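Do I need a clear desk?
Jan 14, 2022

Every January somebody tells me a clear desk will change my life. This year it was Zahira Ginting, who lent me a book on the subject, 186 pages long, most of them about drawers. I read it with a biro in my hand and argued in the margins.

The rule goes like this. You take everything off, wipe down, and put back only what you used in the last 60 minutes. I don't believe in the 60 minutes. I use my stapler twice a year and I still want it where I can reach it. I do give them the plain white top, though. Crumbs show up on it, and so does ink, so you wipe it more often.
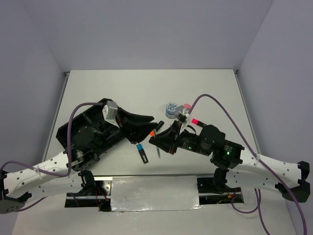
The trouble with pens

Pens are where the method falls down for me. The book allows two. Soo-ah Sun keeps 5 on the go at work and says each has its own job, and I'm inclined to side with her. Mine are mostly the cheap see-through sort, and I like those because you can tell when the ink is running low. A thin yellow one is easy to spot on white, too, which is more than I can say for the smart grey thing I got in November and have lost twice.

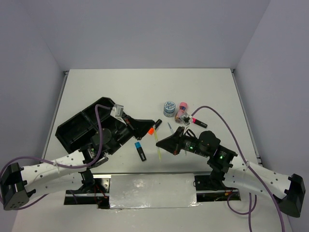

What I won't do is buy a pot to stand them in. The Munia one costs more than every pen I own, and it would be full of dead felt tips by Easter. I've gone for leaving the small stuff together near the front and keeping the back of the desk clear. Zahira says that's cheating. She can have her book back on Monday, margins and all.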